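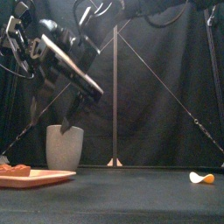
Robots at work: what happens to everyone else's job?

Hi, it's me again! Last time I wrote about how bread gets its holes, and this time I'm doing robots, because so many of you asked. I went to visit a company called Flaren, in Latuheru. Flaren packs breakfast and lunch trays for schools, hospitals and trains. On a normal day 700 trays go out the door, and in December, when everybody seems to be on a train to somewhere, it can be 1,000.

I love a tray. Everything has its own spot. But somebody has to put everything in its spot, and later on somebody has to take the dirty cups and leftover crusts off again. At Flaren that's mostly been done by people. Now a few robot arms are learning to do bits of it too.

What is automation, anyway?

Automation is a long word for getting a machine to do a job, or a piece of a job, without a person steering it the whole time. Your toaster is a tiny bit automated. You push the lever down and wander off to find the jam, and it decides when to pop. A dishwasher is more automated than that. So is the gate at a train station.

A robot arm is a machine with joints, a bit like your shoulder, elbow and wrist, and a motor at each joint to make it bend. On the end is the part that does the holding, called a gripper. The ones I saw have fingers, but only a couple of straight ones, so no waving and no nose picking.

Why a cup is hard

Try this at home (with a plastic cup, please, or your mum will write to me). Put on your thickest winter mittens, close one eye, and pick the cup up by its rim using only your thumb and one finger. Too gentle and it slips. Too hard and it tips over. Go in a little bit crooked and you just shove it across the table.

That's the sort of trouble a robot has. The dark finger at the top of this page has to come down at the edge of that grey cup in just the right place, and the cup is ceramic, so it's hard and smooth. Then the robot might have to deal with a blocky bit of cake or bread, which is soft and crumbly and needs a completely different squeeze. And what about a curly chip? You and I would pinch it without thinking. A robot has to be taught about chips!

At Flaren they practise on a plain dark table. The program that tells the arms how to move is called Pirkeck, and a firm called Vomov looks after it. The people at Flaren were very keen for me to know that Pirkeck doesn't "know" what breakfast is. It has never been hungry. It gets information from cameras, works out where to send the arm, and has a go.

Two arms are trickier than one

You'd think two arms would make everything easier. You have two, and you manage your shoelaces. But your arms share one brain that's been practising since you were a baby. With robot arms, each one has to keep out of the other one's way, and if they're sharing a job they have to be in the right place at the right moment. In the next picture they're working close together in the middle of the table, and one of them is holding a flat pink thing on a tilt. Think of passing a plate to a friend at dinner. If you let go too early, crash. If your friend never lets go, you have a tug of war.

So what do the people do now?

This was the question I most wanted to ask, and I got different answers from different people, so I'm giving you all of them.

There are 32 people in the packing room. Some of them told me the worst part of the old job was doing the same reach over and over, cup, tray, cup, tray, until their wrists ached. They're glad to hand that over. A few have learned new jobs looking after the arms: checking the cameras are clean, stopping everything if something looks wrong, and showing the robots how a task is done. One team spends part of each shift as a sort of teacher, and they say the robots are very slow pupils.

Others weren't so cheerful. They wondered if there would be fewer jobs in a few years, and I think that's a fair thing to wonder. When a machine takes over part of a job, the boss has to decide what happens with the time that's left over. It could go to longer breaks, or more trays, or fewer workers. A robot doesn't get a say in that. People choose it, and at Flaren they were still talking about it when I visited. I don't know how it will end up.

Another thing I noticed was the talking. Packers chat all day long across the benches. Someone on the early shift said that standing next to an arm is quieter company, so they've moved the benches closer together again. I thought that was a good idea.
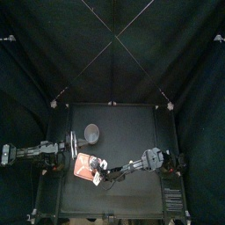 A reader in grade 3 wrote in to ask whether the robots get tired, and if they don't, why they can't just work all night so the people can sleep in. Great question! Motors don't get sleepy, but parts do wear out, bolts come loose and cables get rubbed, so arms have to stop for check-ups. And if something goes wrong at night, a person still has to come and sort it out, and that person would like to be in bed. For now Flaren only runs its arms when there are people in the room.

Words to keep

Automation: getting a machine to do a job, or part of one, by itself.
Gripper: the part on the end of a robot arm that holds things.
Joint: a place where an arm bends. You've got them too.
Shift: the hours a person is at work, like the early shift or the late shift.

Something to try

Ask a grown-up you know what machine at their work does a job that a person used to do, and whether they like it better that way. Write down what they say and send it in by Tue 17 September. I'll put as many answers as I can fit on the next page - funny ones and grumpy ones too.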